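Ticket 2256
Subject: Booking confirmation emails arriving late or not at all
Client: Hustthorpe Community Hall
Assigned to: Nhàn Lã, Kirier Support
Priority: Normal, raised to High
Status: Closed
Opened: 10/09/2021

Original report from client

Hi, we're having trouble with the confirmation emails from our booking form. People fill in the form, the booking shows up in the calendar on our side, but the person who made it doesn't get their confirmation. Sometimes it turns up the next morning. One lady booked the supper room three times because she thought it hadn't gone through. The office copy (the one that goes to bookings@) arrives every time, straight away. We haven't changed anything that we know of. Can you please have a look? It's getting embarrassing and the phone won't stop.

Entry 1, Nhàn

Confirmed the report. Made a test booking for the small meeting room with my own work address. Office copy landed within a minute. Customer copy never arrived. Made a second booking with a free webmail address and that one went to the junk folder after a long delay.

The website and the mail are hosted separately. The site sits on our shared server. The hall's mailboxes are with Ngô, moved there by the previous contractor. The booking form hands mail to the web server, and the web server sends it out directly.

Checked so far:
Form settings, both recipient fields filled in correctly
Customer template, has a body and a subject
Disk space on the web server, fine
Clock on the web server, correct

Asked the client for a list of affected bookings with the time of each one and the part of the address after the @ sign. The names aren't needed.

Entry 2, Nhàn

Client sent the list. Most of the missing ones are at the big webmail providers, with a few at workplaces. The local internet provider addresses seem to be getting theirs. That fits with the office copy working, as Ngô accepts whatever our server gives it for that domain.

Pulled the mail log from the web server. There were 927 messages in the outgoing queue. Nearly all of them are retries, so this has been building for a while. Typical reason given in the log is that the receiving server has deferred the message and asked ours to try later. A smaller group were refused outright with a note that the sender failed authentication.

I have left the queue running for now. Flushing it would send a pile of old confirmations to people whose bookings have already been and gone.

Entry 3, Nhàn

Looked up the DNS records for the hall's domain. The SPF record lists Ngô and nothing else. Our web server isn't in it, so any mail it sends as bookings@ is going out from an address the domain doesn't authorise. There is no DKIM signature on anything from the form. There is a DMARC record, set to quarantine, and that accounts for the junk folder.

The DMARC record has a March date in its comment line in the zone file. I asked the client if anyone worked on the domain then. Reply below.

Client reply

That would have been when Honedwood were doing our newsletter. They said we needed some records put in so the newsletter wouldn't be treated as spam. We stopped using them after a couple of issues. I don't have the login for wherever they did it, but I'll look through the old emails.

Entry 4, Nhàn

Two ways to go with this.

Option A. Add our web server's address to the SPF record and leave the form sending directly. Quick, but the server is shared with other clients and its address can change when we move things about. It also leaves the form mail unsigned.

Option B. Set the booking form to log in to the Ngô mail service and send through that. Mail then leaves from a server the domain already authorises and gets signed on the way out, once signing is turned on at their end.

Recommended Option B. Client has agreed. I need a mailbox password for the form to use. I've asked for a separate mailbox so that nobody's personal password ends up in the website settings. Client is to ring me with the password and not email it.

Entry 5, Nhàn

Client rang with details of the new mailbox. Entered them in the form plugin. First test failed with a connection timeout. Second test failed the same way.

Outgoing port was set to 25, which our server blocks for outside connections. Changed it to 587 with STARTTLS. Test then failed with a login error, so it was at least reaching the other end. Username needed to be the full email address. I had only entered the first part. Corrected that and the test message went through.

Customer copy received at my work address. Webmail copy received, but still in junk.
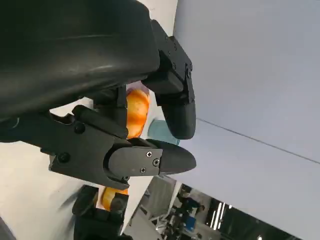 Why is the webmail copy still going to junk if it now leaves from the right server?

Signing hasn't been turned on for the domain at the Ngô end, and the form is still putting the visitor's own address in the From field of the office copy. The provider sees unsigned mail from a domain that was failing checks last week, and it is being cautious. Both of those can be fixed from our side once we have the control panel login.

Entry 6, Nhàn

Client found the control panel login in an old email from Honedwood. It still worked. Password has been changed and is now in the client's own password book and nowhere else.

Changes made:
DKIM signing switched on for the domain
Public key record added to DNS as supplied by the panel
Old Honedwood include removed from the SPF record
Office copy now comes from the form mailbox, with the visitor's address in Reply-To

I made a mistake on the key record. The DNS editor adds the domain name to the end of the record name by itself, and I had pasted in the full name, so the domain was in there twice. The panel kept reporting that no key was found. Shortened the name, saved it, and the panel picked it up after 30 minutes.

I have left DMARC at quarantine. It is doing what it should now that the mail passes.

Entry 7, Nhàn

Retested with two webmail addresses and one workplace address. Everything arrived in the inbox. Looked at the message headers and SPF, DKIM and DMARC all show as pass.

The office asked whether replying to the office copy will still go to the person who made the booking. It will, as long as they use the Reply button. If they copy the From address into a new message they'll be writing to the form mailbox, which no one reads. I suggested they put a forward on that mailbox so anything sent there by mistake goes to bookings@. Client has done this.

Entry 8, Nhàn

Dealt with the old queue. Exported the list of waiting messages first and sent it to the client so they can see who missed out. Deleted confirmations for past bookings. For upcoming bookings, I used the Resend button in the booking calendar so the mail goes out by the new route. The client checked the list before I resent anything and took out the triple supper room booking.

One cancellation notice was also stuck in there, for a regular dance class. The client is ringing the organiser about that one.

Client reply

All good here, thank you. Had a test go with my sister's email and it came through while I was still on the phone to her. A couple of people have rung to say they got a confirmation they weren't expecting, but they were happy enough once I explained. Is there anything we need to keep an eye on? And does this cost extra?

Entry 9, Nhàn

Replied to client. No extra charge, it falls under the existing support plan. Things to keep in mind:

If the password on the form mailbox gets changed, the booking form will stop sending until the new one is entered on the website. Please ring us before changing it.

If anyone sets up a newsletter again, have them send us the records they want added before they touch the domain. A domain can only have one SPF record. A second one will break the first, and we would be back to where we started.

If a customer says their confirmation hasn't arrived, check the spelling of their address in the calendar before anything else. On the list you sent through there were some that had simply been typed wrong, and no mail setting will help with those.

Have also turned on the failed message log in the form plugin. It sends a note to our support inbox when a confirmation can't be handed over to the mail service. It won't pick up messages that bounce later on. Those will go to the form mailbox and be forwarded to the office.

Entry 10, Nhàn

Checked the failed message log after a full week. There were 2 entries, both for addresses with a missing letter in the domain. The client has corrected them. Outgoing queue on the web server is empty for this site.

Added a note to the client's file with the location of the DNS, the mail service and the form settings. The previous note said mail was hosted with us, which was out of date and cost some time at the start of this ticket.

Resolution: Booking form changed to authenticated sending through the client's mail service. SPF record tidied, DKIM enabled, Reply-To corrected. Old queue cleared.

Ticket closed with client's agreement. Reopen under the same number if the fault comes back.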